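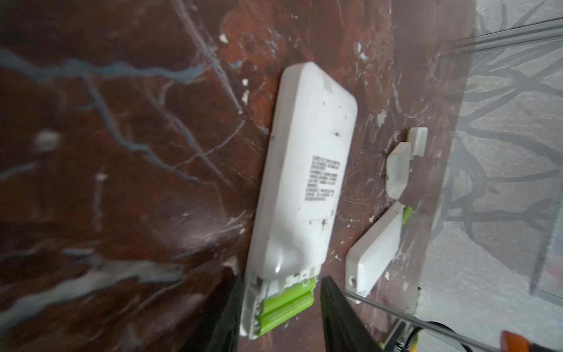

**Re: Battery swaps, are we there yet?**

**geertsfan51** wrote:

I think we're closer than people give credit for! My arm has been on battery duty since January (AAA toys, the kitchen scale, every remote in the house) and I grin every time a cell lands in its slot. Springs are still the hard part. You have to push the cell back against the coil and *then* down, and position control alone hates that. I'm running the Sorneo force add-on at 9 newtons max and it's a different world.

**papercut_lou** wrote:

Great, but a kid does it in ten seconds. What's your time?

**geertsfan51** wrote:

51 seconds on a good run, ha. Slow, sure! But I log everything, and out of 800 tries, 379 went all the way through without me touching a thing. Last winter I'd have been thrilled with a handful.
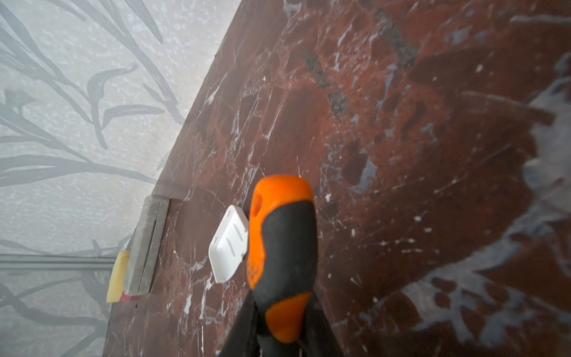

Tools are the next thing I want to crack. Picking up a chunky handle is easy enough, but keeping it from twisting in the fingers once the tip meets something solid, wow, that's a project. I've tried rubber pads and a slower approach, and the pads helped more.

**papercut_lou** wrote:

So it fails more than half the time. I wouldn't call that doing a chore. My dishwasher does a chore.

**briso_bench** wrote:

Lou, your dishwasher can't load itself :) I'm with geertsfan on this, though covers worry me more than springs. Those little latches snap if you come in crooked.

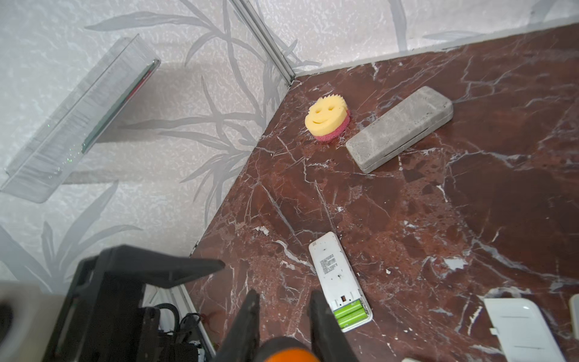
Wilma Van den Broek would start with wiping counters and leave small parts for later, seeing as a missed spot costs you nothing and a broken latch costs you a remote.

**geertsfan51** wrote:

Fair point, Wilma, but wiping has its own headaches! Try keeping even pressure near a wall. Has anyone here run the Gerard wrist on that?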